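2 Aug 2018
Clothespin regrasp in sim, wrist view, notebook entry

Picking this up where I left it in June, when the whole clothespin idea went on the shelf because the contact model kept shooting the pin across the table like a watermelon seed. New build of Hinix has the softer contact settings, so I gave it another go this week and, well, it's a lot better! Still weird in places. Notes before I forget.

What I'm after: can the policy get hold of the pin, hold it upright with the tips up, and keep it there long enough for the hanging step in the Pangaribuan task set? The old Savmont numbers were all blocks and cylinders, so they tell us next to nothing about a thing with two arms and a pivot in it.

Setup, so I can find it again

Same table, same arm, same gripper model as the Savmont runs. I left the wood texture on this time (I'd been training on flat gray and I think that was flattering us). Shadows are on too, at the low map size. Episode cap is 600 steps. Pin start pose is random in yaw, and for now it always starts flat on the table.

The pin itself is two rigid arms with a hinge, and a torsion spring term on the hinge. The coil you see in the render is just a mesh that rides along, it does no physics at all. Somebody will ask, so there it is in writing.

Today's run

299 episodes overnight on the Skanmont box. I counted a hold as good if the pin stayed within tolerance of vertical for 60 steps in a row, anything shorter is a miss, even if it looked lovely right up to the end. The full log is 2,363 lines once you strip the warnings (please strip the warnings).

I haven't done the real tally yet, I want to fix the vertical check first, see further down. But I scrubbed through a good pile of them by hand and the general picture is that when it closes low on the pin, below the spring, things tend to go fine. When it closes up near the spring, the pin rolls between the fingers and you lose it. I'd have guessed the other way round! My thinking in June was that grabbing near the pivot would be steadier, and I even had a little reward bump for it. That bump is now gone.

The kind of grasp I want looks like this, pin up between the fingers, lower jaws pressed together, spring well clear of the fingertips: 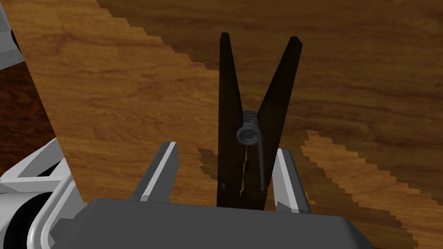 Things that are off

The vertical check. It measures the angle of whichever arm is listed first in the model file. With the tips spread in a V that's a silly thing to measure, one arm can be close to straight up while the other leans way out, and the score depends on which one happened to be first. I'm switching it to the line halfway between the two. Everything from last night gets rescored after that, no need to rerun.

Shadow edges. Big ugly stair steps on the wood at this map size. I don't love feeding that to the encoder. A bigger map slows the render down more than I'd like, so first I'll try the same checkpoint with shadows off and see if it even cares.

Dark pin on dark wood. Where the table is in shadow the pin gets hard to pick out, for me anyway. Going to add a couple of lighter woods to the randomizer and keep this one in the mix.

Next

Fix the check, rescore, write the number in here. Then split the misses by grasp height so the low-grasp thing is more than me squinting at replays. After that, pins starting on their side edge, and a stiffer spring to see where it breaks. If the stiffer spring starts launching pins again I'm going back to the June branch to compare the hinge damping, I have a feeling I changed it and didn't write it down.

Also the checkpoint folder is named clip_test2_final_b. Rename it before anyone else has to use it.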